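파지 데이터 연구 실무회의 회의록

일시: 8월 13일 14:00
장소: 2층 소회의실 및 원격 접속
참석: 마르와 압델 하미드(실험 설계), 콘스탄사 루세로(학습·평가), 수집 담당 2인, 기록 담당 1인
불참: 브라간사 측 담당자(서면 의견으로 대체)

1. 전차 회의 조치사항 확인

손가락 개폐 폭 기록의 시간 지연 보정은 완료되었다. 보정값은 장치별로 저장하며, 세션 시작 시 자동으로 불러온다. 라사포트 저장소로의 이관은 권한 설정 문제로 미완료 상태이며 차기 회의로 이월한다.

2. 수집 현황

과일 옮기기 과제의 누적 시연은 1,543건이다. 이 중 검수를 통과하지 못한 시연은 70건이며, 사유는 궤적 추정 실패와 과제 종료 시점 표기 누락으로 구분된다. 종료 시점 누락분은 재표기로 복구가 가능하나, 궤적 추정 실패분은 학습에서 제외한다.

압델 하미드는 가정 환경 11곳의 세션 구성을 보고하였다. 식탁 형상, 식탁보 무늬, 조명 조건은 통제하지 않고 현장 상태를 그대로 둔다. 물체 종류와 초기 배치만 세션 기록지에 남긴다. 기록지의 배치 항목은 접시 안, 접시 밖, 그리퍼 사이의 세 구분으로 통일한다.

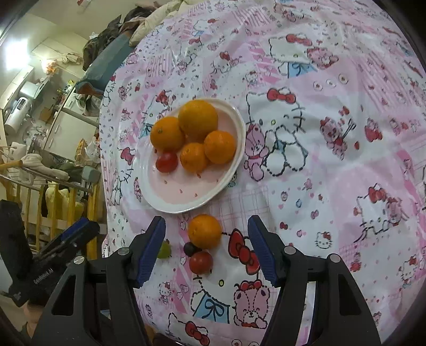
손목 시점 영상만으로 위치를 추정하는 현 방식에서는 배경 특징점의 분포가 결과에 직접 영향을 준다. 루세로는 무늬가 반복되는 식탁보에서 특징점 대응이 잘못 연결되는 경우가 있음을 지적하였다. 오류는 손목 회전이 빠른 구간에 집중되며, 관성 센서 값의 가중치를 올리면 감소한다. 다만 가중치를 과도하게 높일 경우 정지 구간에서 표류가 누적되므로, 구간별 가변 방식을 적용하기로 하였다.

3. 평가 방법 비교

비교 대상은 다음과 같다.
가. 기준 정책: 손목 영상과 개폐 폭만 입력
나. 졸라드 방식: 기준 정책에 물체 분할 마스크를 추가
다. 혼합 정책: 졸라드 방식에 단색 배경 시연을 함께 학습

각 정책은 동일한 초기 배치에서 최대 4회 반복 시행한다. 파지 성공은 물체가 손가락 패드 사이에 유지된 상태로 목표 위치에 도달한 경우로 정의한다. 이동 중 낙하 후 재파지한 경우는 별도 항목으로 집계하고 성공률에는 포함하지 않는다.

루세로의 중간 보고에 따르면 나 방식은 색이 유사한 물체가 맞닿아 있을 때 기준 정책보다 접근 방향이 안정적이다. 반면 작은 물체가 손가락에 일부 가려지는 경우에는 마스크가 끊기고, 정책이 접근 동작을 반복하는 현상이 나타난다. 다 방식은 학습이 끝나지 않아 비교에서 보류하였다.

브라간사 측 서면 의견은 마스크 품질과 정책 성능을 분리하여 보고할 것을 요청하는 내용이다. 참석자 이견 없이 수용하였다. 마스크는 수작업 정답과의 중첩률로, 정책은 시행 단위 성공 여부로 각각 보고한다.

4. 논의사항

인쇄 무늬와 실물의 혼동 여부를 별도로 측정할 필요가 있다는 의견이 제시되었다. 압델 하미드는 무늬가 있는 식탁보와 단색 식탁보에서 같은 배치를 재현하는 대조 실험을 제안하였다. 루세로는 대조 실험의 취지에는 동의하나, 식탁보 표면의 광택 차이가 교란 요인이 될 수 있으므로 재질을 맞출 것을 요구하였다. 재질 통일을 조건으로 승인한다.

손가락 패드의 마모 기록은 현재 장치 단위로만 관리된다. 좌우 패드를 구분하여 기록하고, 교체 시점을 세션 번호와 연결하기로 하였다. 교체 전후 세션을 같은 평가 묶음에 넣지 않는다.

브레네크 연산 서버의 사용 시간은 다 방식 학습에 우선 배정한다. 나 방식의 재학습은 궤적 재추정이 끝난 뒤 착수한다.

5. 결정 및 조치사항

- 구간별 가변 가중치 적용 후 전체 궤적 재추정: 루세로
- 종료 시점 누락분 재표기: 수집 담당
- 대조 실험 배치표 및 식탁보 재질 규격 작성: 압델 하미드
- 기록지에 좌우 패드 항목 추가: 수집 담당
- 라사포트 저장소 권한 재신청: 기록 담당
- 중첩률 산출용 정답 마스크 작성 지침 배포: 루세로

평가 결과 초안은 11월 회의에 상정한다. 차기 실무회의 일정은 재추정 완료 후 별도 통지한다.

15시 40분 산회.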